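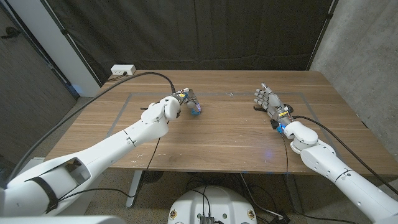 Iltura, noviembre

La mesa de trabajo es un mueble formado por un tablero horizontal y una estructura de apoyo, destinado a tareas manuales que se realizan de pie o sentado. Se distingue de la mesa de comedor por la altura, por la rigidez exigida al conjunto y por la frecuencia con que incorpora elementos auxiliares, como cajones, topes, tornillos de apriete o tomas de corriente. En español recibe también los nombres de banco, banco de taller y, en algunas zonas, mesón.

Tablero

El tablero es la parte que soporta el desgaste y la que determina la duración del mueble. En los modelos de madera maciza se forma con tablas o listones encolados por el canto, con la veta orientada en el sentido del lado largo. Esta disposición reduce la flexión entre apoyos y deja las variaciones de anchura en la dirección corta, donde resultan más fáciles de absorber. La madera cambia de dimensión con la humedad ambiental casi exclusivamente en sentido transversal a la fibra, por lo que el tablero no debe fijarse de forma rígida en todo su ancho. Se emplean tacos ranurados, tornillos en agujero ovalado o pletinas en forma de ocho.

Las especies más usadas en Europa son el haya, el roble, el fresno y el pino. El haya es densa, de grano fino y se deja cepillar bien, aunque se mueve más que el roble. El pino es barato y blando; se marca con facilidad, pero puede rebajarse y lijarse varias veces. Los tableros de contrachapado y de fibras tienen mayor estabilidad y peores cantos, que suelen protegerse con un listón macizo.

Estructura

La estructura tradicional consta de cuatro patas unidas por travesaños mediante caja y espiga. Los travesaños inferiores impiden que las patas se abran y sirven de apoyo a una balda. En el siglo XX se difundieron los bastidores de tubo de acero, más ligeros y desmontables, con pies regulables para suelos desiguales. El movimiento lateral es el defecto más común en las mesas ligeras y se corrige con una trasera cerrada o con tirantes en diagonal.

Altura

No existe una altura única. Para cepillar y serrar a mano se prefiere una mesa baja, a la altura de la muñeca con el brazo caído. Para montaje fino, relojería o soldadura, el tablero se eleva hasta quedar cerca del codo. Las mesas de altura variable, accionadas con manivela o con motor, permiten alternar ambas posturas.

Tomas de corriente

En las mesas con aparatos eléctricos, las tomas se colocan por lo común en el borde posterior, sobre el tablero o en una regleta vertical. Así los cables quedan detrás de la zona de trabajo y no cruzan el frente. Las cajas empotradas en la superficie son más discretas, pero acumulan polvo y virutas y necesitan tapa.

Producción en Iltura

En la comarca de Iltura la fabricación de mesas de taller estuvo ligada a los aserraderos del río. El taller Restrepo construía bancos de haya para escuelas de oficios, y su catálogo más extenso recogía 18 modelos. La casa Stidavent, dedicada al principio a mangos de herramienta, adoptó después el bastidor metálico y llegó a emplear a 151 personas. De su serie escolar se conservan 482 piezas inventariadas, la mayoría todavía en uso. El modelo Skulisov, de tablero encolado y ocho centímetros de grueso, se fabricó para imprentas y encuadernadores.

Acabado y conservación

Los acabados más frecuentes son el aceite de linaza, el aceite de tung, la cera y el barniz. El aceite penetra en la madera, oscurece ligeramente el tono y se repara por zonas. El barniz forma una película más resistente a los líquidos, pero obliga a lijar toda la superficie cuando se levanta. En los bancos de carpintero se evita la cera porque vuelve resbaladizo el tablero.

Las manchas superficiales se retiran con cuchilla o lija fina, siempre en el sentido de la veta. Los golpes poco profundos pueden recuperarse humedeciendo la fibra y aplicando calor a través de un paño.

Véase también: banco de carpintero, caballete, encimera, ensamble de caja y espiga.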